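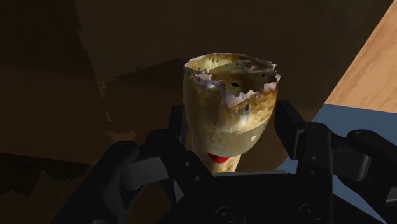

Reading time: 3 min

Kirum notebook, April, after lunch

Sofa set again. Timen (our sim build, for anyone new) now has 1423 usable runs on soft furniture, and I'd love to get to 1679 before Stepan retrains. Orest wants more variety in where the arm starts, so I'm nudging the start pose by hand and leaving the objects alone for a bit.

What I'm logging for each run:

1. Start pose, and who was driving. Solomiia's approaches are much slower than mine and I'd like to be able to split them out later!

2. Side clearance. With the bunny on one side and the green book on the other, there's a lot to knock with the fingers open, so note any touch, even a light one.
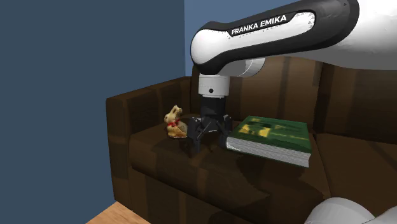
3. How it ended – grasp, miss or gave up. Keep the misses please, Stepan does use them. I binned 28 of mine last month and I'm still cross about it.

Still to do: ask Shirley if the cushion friction matches the Colluvley build. It feels too grippy to me.

Comments

Nermin Ersoy: Can we have a column for camera view too?

Orest Dovhaniuk: Friction's the same in both, I checked this morning. Sorry!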